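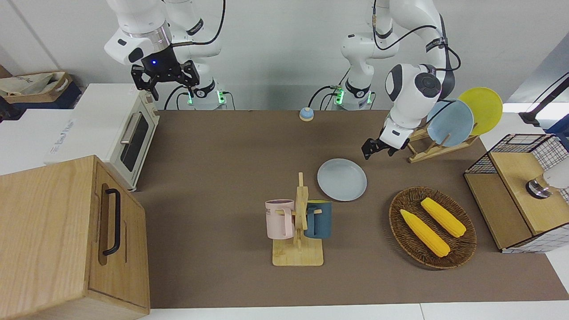 Kivora table data: second progress report to Nornden
Prepared by Kamonchanok Kongkaew, Georgiou
02/03/2020

Summary

The count is ahead of plan and I would ask you not to read too much into that. We have recorded 3,899 episodes on the kitchen table setup. Of those, 1,482 have passed review. The milestone in the agreement was 1,000 accepted episodes, so on paper we are done with this stage and can start invoicing for the next. My own view is that the milestone measures the wrong thing, and I say why under "What the number hides."

Work done this period

The two-arm station has run on most working days. Operators drive both arms by hand from the leader controls and we record the joint positions, the gripper states and the camera streams together. An episode starts when the operator presses the pedal and ends when they press it again. Each one gets a task name and, later, a pass or fail from a reviewer who wasn't driving.

The task list stands at 21 tasks. Most use the plates, the mugs and mug tree, the dish rack, the corn and its basket, or the toaster oven. A few need both arms at once. We dropped the bell task after the first week and have no plan to bring it back, though the bell itself has stayed on the table as something for the arms to avoid.

Fongchan Yensuk wrote the review guide and trained the second reviewer. Before the guide existed, a pass meant that whoever was looking thought it looked fine. We went back and reviewed all of the early episodes again under the new rules. That took the better part of two weeks and produced no new data, and it was worth more than anything else we did.

Plate tasks

Flat plates are still the weak spot. The fingers have to catch the rim of a plate lying on the table without shoving it away, and operators have developed their own ways of doing it. One comes in from the side, very low. Another tips the wrist and works on the rim nearest the robot. A third drags the plate a little first and then grasps, and will tell you this is faster. Possibly it is. A policy trained on all of these at once gets a muddle of examples, and I don't accept the argument that more variety is always good for it.
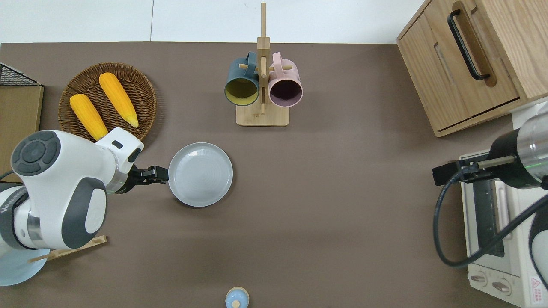
Head camera view, gray plate task: one gripper at the plate rim, toaster oven on the right.

We tried asking everyone to use the side approach. The pass rate for the plate tasks went up over the following days. I'd like to credit the rule, but the same week we also tightened the pedal timing and gave the newest operator easier tasks, so I can't separate the causes and nobody should quote the improvement as a finding.

The head view is also the one where the arms get in the way most. With a gripper at the rim, the arm covers part of whatever lies behind it. Reviewers were passing grasps they could only half see. Under the guide they now have to check a second camera before marking a plate grasp as good, which slows review but has caught a fair number of bad passes.

What the number hides

Accepted episodes are bunched. The mug tasks are easy, operators like them, and they fill up the count. Plate to rack and anything involving the oven door are thin. If you train on the accepted set as it stands you will get something that is decent with mugs and poor at the things you asked us about in the first place.

The objects start each episode in very similar places. We move them between sessions, and the operators are supposed to move them between episodes as well. In practice the basket drifts a hand's width one way and then drifts back. I looked at a batch of start frames side by side and could hardly tell them apart. Whatever gets learned from this may be learning the table.

The rejected episodes are not all rubbish. Many contain a miss followed by a good recovery, and the current rules throw those out because the pedal timing was off or the second grasp wasn't clean. Fongchan thinks these are the most useful part of the collection. I am less sure, but I agree we shouldn't delete them, and they have been kept on a separate drive with their own labels.

Both reviewers disagree on the oven tasks more often than I'm happy with. Until that is fixed, treat the oven labels as provisional.

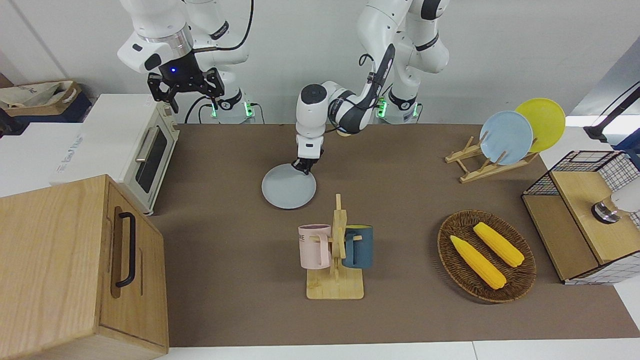

Fixed camera, same plate task: left gripper on the near rim, right arm over the toaster oven.

Labeling with Nukau

We ran the Nukau auto-labeler over the accepted set as you suggested. It splits episodes into steps (reach, grasp, move, release) and writes a sentence for each. The splits around mug handling were good enough to keep with light correction. On the plates it was confident and wrong in ways that are hard to spot, mostly by calling a grasp when the fingers were only near the rim. I don't recommend paying for the full license on the strength of this. If Nornden wants to go on with it, we would ask for the plate and oven tasks to be left out and done by hand.

The demo in February

You've asked whether the trained policy could be shown to visitors. It can be shown hanging a mug. It worked well in our own trials with the mug tree in its usual spot, and got noticeably worse once we turned the base. I would rather visitors saw both, and if the feeling is that they should only see the first, then please have somebody other than me present it.

Problems and delays

The wrist cable on the left arm was catching during long reaches and has been rerouted. We lost two days to it. Episodes recorded while it was catching are flagged, since the motion in them is jerky in a way no operator intended.

Camera clocks slipped out of step twice. The first time we noticed quickly. The second time we didn't, and a full afternoon of oven episodes had to be rejected. A check now runs at the start of each session.

Operator hours are within budget. Review hours are well over it, and will stay over. The original plan assumed review would be quick.

Next period

Recording on the mug tasks stops now. Operators will work on the plate and oven tasks only until those catch up.

Start positions will be drawn from a printed sheet, with the sheet number entered before the pedal goes down.

Fongchan will rewrite the oven section of the guide and both reviewers will redo a shared batch.

We will hold back a set of episodes with moved and swapped objects and test on those alone. I expect the results to be worse than the ones in the last report, and they should replace them.

Request

We ask Nornden to replace the total episode target with a minimum per task, and to move part of the recording budget over to review. If the total has to stay in the agreement for your own reporting, we can meet it easily, and you should know how little that would say.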